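Workplace Q&A > Small Business > Packing and Shipping

Has a robot arm at the packing table changed your staff's jobs, and was it worth it?

Posted by Adesuwa Garba
25 May 2021
1183 views

I run the back room of a mail-order tableware shop called Pornby. We have six people on the packing tables. The owners have been talking to a company named Gollier that leases small robot arms for this sort of work, and they want one on a table by July. The pitch is that the arm does the dull part (pick the piece up, set it on the paper) and the person does the wrapping, the box and the label.

I have sat through the sales talk twice and I still don't know what happens to my people. The slides say they will be "freed up for higher value tasks." We are a packing room. I asked what the higher value tasks were and was told every site finds its own. My crew asked me the same thing the next morning and I had nothing to tell them.

We ship mostly plastic and melamine plates, some bowls, a few glass pieces. Everything gets wrapped in crumpled brown paper. Orders are small and mixed, so it's hardly ever the same item twice in a row.

What I would like to hear from people who have lived with one of these:

Did anyone lose hours?
Who fixes it when it stops, and do they get paid more for that?
Is it faster, counting everything?
What did you wish you had asked for in writing?

Please, no links to vendor videos. I have seen them.

Refilwe Venter
Packing lead, 30 helpful votes

We have had a Gollier arm for two seasons. I was against it, I am still mostly against it, and I'll try to be fair.

First, speed. The arm moves at a steady pace and it does not chat, and on a long run of one item it will keep up with a person who is having an average day. On mixed orders it won't. Every change of item means somebody walks over, picks the right setting, watches the first few go through and then walks back. None of that walking shows up in the vendor's numbers, which only cover the time the arm is moving. Ask them how they count a stop. Ours told us a stop under a certain length is "not an event." It was an event for the woman standing there.

Second, your paper. Paper was our biggest headache and it sounds like you use the same stuff. A person doesn't think about the paper. You shove it flat with your wrist, you put the plate down, you fold. The arm has to find the edge of a shallow plate lying on a surface full of folds, and come in low enough to get hold of it without dragging the sheet along.

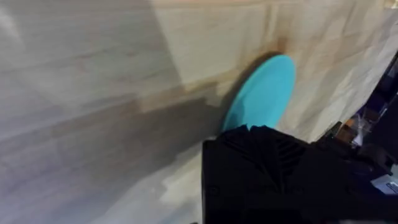

What changed for the people at the table

The job got quieter and more boring, then every so often very annoying. Before, two of us packed side by side and you could have a conversation. Now one person packs and the other one tends the arm, and the one tending can't really look away. I would call it a babysitting job with packing pay. We rotate it, an hour at a time, and that was our idea. The plan we were handed had one person on it all shift.

Nobody was let go. I want to say that clearly as it's what your crew will ask first. But when one packer left for another job she was not replaced, and when I asked, I was told the arm "covers that." It does not cover that. It doesn't tape, it doesn't check the slip, and it does not notice that a customer has ordered one saucer when they probably meant a cup and saucer. We used to catch those.

Training was a half day with a nice young man who then went to a different region. After that it was a phone line and a binder. I became the person who knows the arm. There was no raise until I stopped doing it for two weeks, politely, and the thing sat with its cover on. Then there was a raise.

Some good things, to be fair. My wrists feel better at the end of the day, and the older packers say the same about their shoulders. On plain big orders (one customer, one size of plate, a whole cage of them) I'm glad to have it. And the tables got moved so there is more light, though we could have done that with two people and a free afternoon.

What I would get in writing:

The hours of the people there now, with a date attached.
A named job for whoever looks after the arm, with the pay set before it arrives.
Who pays when it chips or drops something. We argued over that one for a whole season.
A trial on your own mixed orders, on your own paper, run by your own people. Ours was done with a single size of dish on a bare tabletop and it looked wonderful.
The right to send it back.

If they won't agree to the trial I would take that as your answer.

Urio_dock
3 helpful votes

We looked at Gollier and also at one called Tinis and went with neither. Bought better tape guns and a height-adjustable table for $1598 and the packers were happy. Might not be what your owners want to hear. I don't know how the arms do with glass, we never got that far.

mbx_pack

It's the future, you can't stop it. Ours works fine. Get the bigger model.

Comment from Adesuwa Garba

Thank you, Refilwe. I printed yours and read it out at the morning meeting – the part about the raise got a reaction. I've asked for the trial on mixed orders and was told they would "look at scheduling."

mbx_pack, could you say what you pack and how many people work beside it? Bigger model of what?

Comment from Refilwe Venter

Ask again, and ask by email. Also have your slowest, most careful packer run the trial. We used our fastest and she kept reaching in to help it along without noticing she was doing it, so the results came out much better than they should have.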